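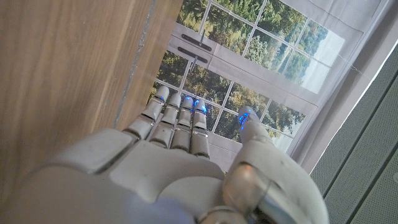

Packaging and Product Labels
Handout 4: Reading a skin cream label
25/09/2018

Bring this sheet to the next two meetings. The exercise at the end is due at the start of the second one.

1. What we covered last time

Last time we separated the container, the closure and the label, and looked at who decides what goes on each. We stopped partway through the label. Terms you should already have in your notes: front panel, back panel, net contents, lot code, claim, directions. If you missed the class, copy them from someone before reading on.

2. The front panel

A front panel has very little space and several people wanting it. The sales side wants the name large. The legal side wants the product type stated so that a buyer knows what is in the jar. The designer wants empty space around both.

Our main case is the Skindine hand cream, made by Jovance. The first label had the name, a product type ("daily hand cream"), one claim ("for dry skin") and the net contents. The second label, which replaced it in January, had the name, the product type, and four claims. The type size of the product type dropped by nearly half to make room. Stores then reported that shoppers were asking whether it was a cream or a soap.

Points to take from the case:

The name does not tell the buyer what the product is. Skindine could be a cream, a soap or a pill.
Every added claim takes room from something else.
The second label broke no rule the company knew of. It was still harder to read.

Compare the Ondis body lotion from handout 3. Ondis kept one claim on the front and moved the rest to the back, where a person who is already interested will look for them.

3. Claims

A claim is any statement that says the product does something or has some quality. "Softens skin" is a claim. "Unscented" is a claim. "New" is a claim too, and it goes out of date, so someone has to remember to take it off.

Sort claims into two groups when you read a label. The first group can be checked by an ordinary person with the product in hand: unscented, white, comes with a pump. The second group needs a test: lasts all day, absorbs quickly, gentle. For the second group, ask what test the company would show you if you asked. "Absorbs quickly" needs a time, an amount of cream and a group of people to try it on. Jovance ran its test with 51 people and did not write down how much cream each person used. The result can't be repeated, and the claim was dropped from the third label.

Words such as "helps" and "may" make a claim weaker. Readers tend to skip over them. Underline them when you mark up a label, as we did in class with the Rastogi samples.

4. The back panel

The back panel carries the ingredients, the directions, any warnings, the maker's address and the lot code. The usual order puts ingredients last, but you will find every arrangement possible.

Directions should say how much, where and how often. "Apply as needed" answers one of these at best. Warnings should come before the directions or right next to them. On the Rastogi sample the warning about broken skin was below the address, in the same type as the address, and half the class missed it. 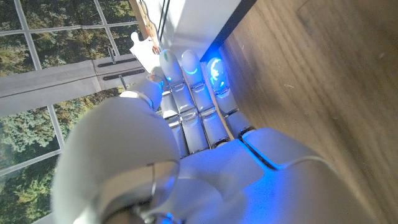

Girish Chauhan objected to this part of the notes when he read the draft. In his view a warning belongs after the directions, where the eye stops, and putting it first teaches people to skip the top of the panel. He would also box it. "I'd rather have a box at the bottom than plain type at the top," he wrote.

I have left the section as it was, but the point about the box is a good one and you may use it in the exercise. If you do, say what you took out to make room for the lines of the box.

5. Lot codes and print runs

A lot code lets the maker find every jar filled from the same batch. It is printed after the label is, usually on the base or the crimp, so the label can be ordered in bulk. Skindine labels were ordered 4000 at a time. When the second label was withdrawn, the unused ones had to be destroyed and the cost went to the design budget — remember this when we get to the session on approvals.

A short run costs more per label. A long run costs more when you are wrong.

6. Exercise

Choose one skin product you have at home. Do not use Skindine or Ondis.

a) Copy out every word on the front panel. Mark each one as name, product type, claim, net contents or other.
b) Sort the claims into the two groups in section 3.
c) Rewrite the directions in no more than 30 words. Say how much, where and how often.
d) Redraw the back panel at actual size with the warnings where you think they belong. No type smaller than what is there now.

Hand in (a) to (c) on one page and (d) on a separate sheet. Late work loses a grade step.

Reading for next time: course packet, page 14 to the end of the chapter. Skip the part on inks.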